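Rovholm plate, pale green-grey

Article 1553. Sold by the piece or in a box of 35.

The Rovholm is the quiet plate in the Kokwood table range. We chose a soft colour between green and grey, because many customers asked for something calmer than white but still easy to combine with older plates at home.
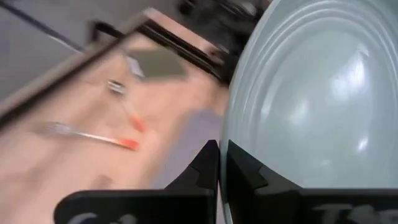 Rovholm plate, 1553: glossy centre, fine raised ridges inside the rim.

The ridges are thin and follow the edge all the way along its curve. Please wash them with a soft brush, as a sponge can leave sauce between the lines. The centre is smooth. Steel wool and scouring powder will make it dull with time, and such damage is not covered by our guarantee.

Weight: some 530 g
Dishwasher: yes, upper or lower basket
Microwave: yes
Oven: no

Small differences of tone between two deliveries are normal. If you want to complete a set that you bought before, write the old order number in the comment field and we will try to match it.
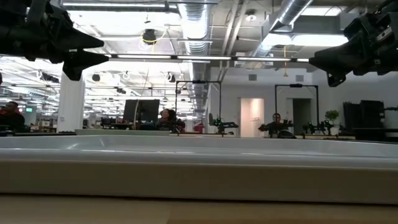 Kokwood Tableware Department, Illville

A large white plastic tray is also in our programme. It has a smooth rim and can stand directly on the table. The tray is ordered separately from the plates and is not included in the box price.

Orders that reach us before 2 in the afternoon are packed on the same day. For questions about quantity, please ask for Nayeli Arboleda. Returns and broken pieces are handled by Stanisława Witkowska, who will need a photo of the plate and of the carton.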